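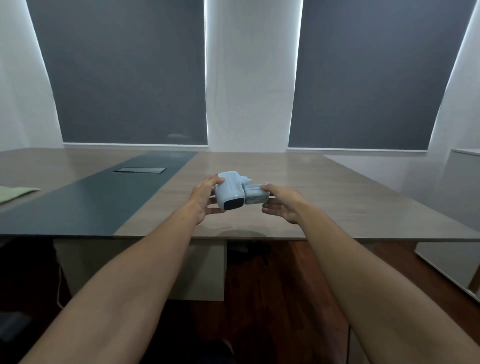

**Emptying small appliances before an automated cleaning round: whose rule applies?**

Posted by karkeck_ops, March 2024

We run two Trodeo floor units in a rented office. Our site procedure says any handheld appliance with a removable container gets handled by a person, with the unit stopped. The Hunley checklist we inherited only says "clear of the travel path." Which do I write into the procedure? It has 17 steps already and I would like to keep it short.

**Onsri_Dan**

Write the stricter one. "Clear of the travel path" is a layout rule - it says nothing about what the person is doing. State the stop condition first, then the task, then who may restart. Waste bins need the same treatment if somebody has to bend over them. Put hands-in-bin work under the stopped state as well.
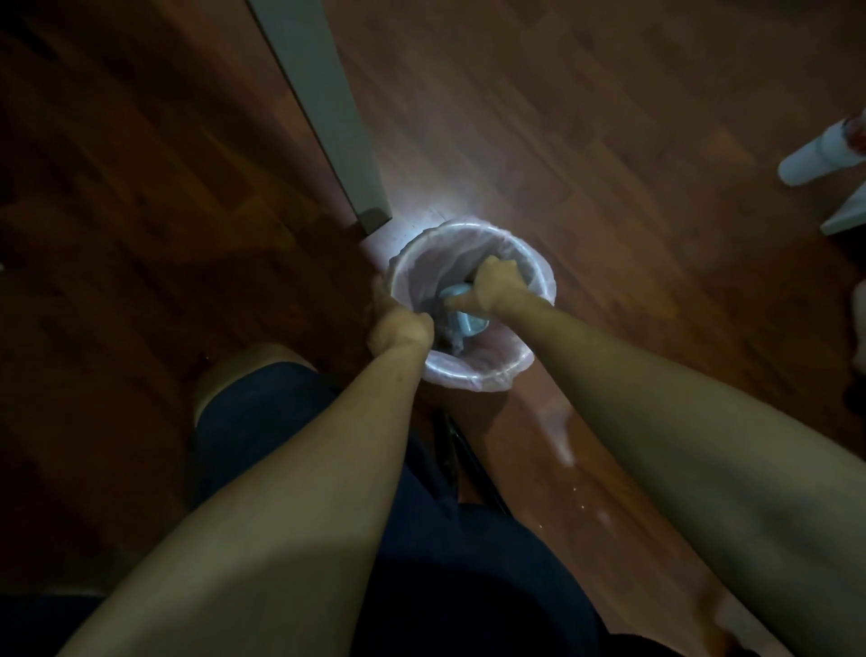 **Ekkachai Ratanaporn**

Agree on the stop condition, but a pause command from the tablet should not count as one. Use the switch on the unit and have the same person restart it. We also wait 15 seconds after the switch before anyone kneels. Your risk assessment should set that figure, so don't copy mine.

**mopbucket173**

just do it after hours, we never had a problem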